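4. Running a Practice Session with the Hand Grippers

Gulholm Robotics Club, Prindance task set
Section revised 01/12/2018

This section covers one full session of the Prindance sorting task. Read Section 3 (Mounting and Power) first. Both grippers must be checked before the logging laptop is switched on.

4.1 Before you start

1. Take the Wulo kit from the cabinet and sign the sheet on the door.
2. Squeeze each gripper fully closed, then release it. The fingers must return to the open position without help.
3. Check the screws at the pivot points. Tighten any that turn under finger pressure. Use the 2 mm hex key only.
4. Check that the pads are seated flat on the fingers. Replace a pad if a corner lifts.
5. Set out the storage box and the loose objects. Leave enough space in front of the box for both grippers to approach.

Caution: Do not tighten the pivot screws with the gripper closed. The fingers will bind.

Note: The layout does not have to match the one used in the previous session. Gaspard Chevalier changed this rule in November. The old layout cards may be thrown out.

4.2 Logging a run

1. Start the Koller logger and enter the team number.
2. Wait for the status line to read READY.
3. Hold both grippers still for 3 seconds.
4. Press the space bar to begin the run.
5. Pick up one object at a time and place it in the box. Release it only when it is inside the walls of the box.
6. Press the space bar again to end the run.

If the status line reads WAIT for longer than 5 seconds, unplug the logger cable, plug it back in and repeat from step 1.

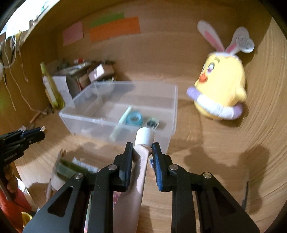 Long, thin objects cause most of the dropped picks in our logs. Approach them with the fingers open wide and bring the object between the pads before you squeeze. With the toothbrush, keep the bristle head next to the inner pad of one finger and point the tip toward the box. Do not grip by the very end of the handle. If the object turns in the pads, open the fingers, set it down on the floor and start the pick again.

Soft objects need less force. Squeeze until the object lifts, then hold that position. Do not close the fingers further during the move.

Caution: Keep the two grippers apart when both are over the box. Contact between fingers can bend a finger plate.

4.3 Scoring

An object counts when it rests inside the box at the end of the run. An object that leans on the rim and touches the floor does not count. Objects knocked out of the box by a later placement are removed from the score.

4.4 After the session

1. Save the log before closing the logger. Unsaved runs cannot be recovered.
2. Copy the log to the shared drive under the team number. The archive holds 1,171 runs, so use the standard file name or the run will not be found.
3. Wipe the pads with a dry cloth. Do not use alcohol on the ridged pads.
4. Store the grippers with the fingers open.

Report worn pads and bent fingers to Yannick Rolland. Write the gripper number on the report. Spare pads are in the drawer under the printer, and spare pivot screws are in the lid of the Wulo kit.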